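About Grilo House

Grilo House is a small animal rescue in Millmont. We take in older cats, the occasional rabbit, and dogs that have been described to us over the phone as "a bit much." We do not have a grand building. We have a converted feed store with a good roof, a bad parking lot, and a front door that sticks in November and is fine the rest of the year.

How we started

Jennylyn Salazar founded the rescue after agreeing to watch a neighbor's cat for a weekend. The neighbor moved to another state. The cat, Moges, stayed for eleven years and disliked nearly everyone who came to help. His portrait hangs over the front desk, and he looks in it exactly as pleased as he ever did.

For the first few years everything ran out of Jennylyn's garage, including the paperwork, which lived in a cooler. We got our nonprofit status, then the feed store, then a filing cabinet. Long-time supporters still ask about the cooler.

What we do

Most of our animals come from owners who have died, moved into assisted living, or run out of options. We also pull seniors from two county shelters when we have room. At the moment we can house 22 cats and 2 dogs on site, and the rest live in foster homes between Millmont and Bruvlow. Last year 40 animals went home with new families. One came back, was adopted again by the same people, and now apparently has his own couch.

Every animal gets a vet exam, vaccines, a microchip, and spay or neuter surgery if that hasn't been taken care of. Seniors get bloodwork and a dental check too. Teeth are our largest expense by a long way. If you have ever wondered where your donation went, it was probably a molar.

How adoption works

Fill out the application, or call and we'll fill it out with you. We'll ask who lives in your home, what other pets you have, and whether your landlord knows about any of this. Then you come and meet the animal. Please don't wear black pants unless you've made your peace with them.
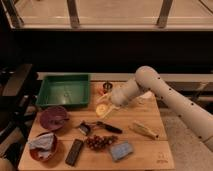
We don't do same-day adoptions. Go home, sleep on it, and call us in the morning. If the answer is still yes, we'll set up a pickup time and send you off with a week of food and a page of notes on what your new pet likes, hates, and has been known to eat.

If things don't work out, the animal comes back to us, whether it has been a month or nine years. That's in the contract, and we mean it kindly.

Fostering

We have 21 foster homes and could keep twice that many busy. We pay for food, litter, and vet care. You supply a spare room, some patience, and a willingness to be ignored by a cat under a bed for up to two weeks. Foster homes get first chance to adopt, and a good number of them use it. We call this losing a foster home and try to be gracious about it.

Visiting

We're open afternoons from one to five. The cats are asleep for most of that, but they'll allow you to look. Park along the fence and avoid the pothole by the gate, especially if you are fond of your car.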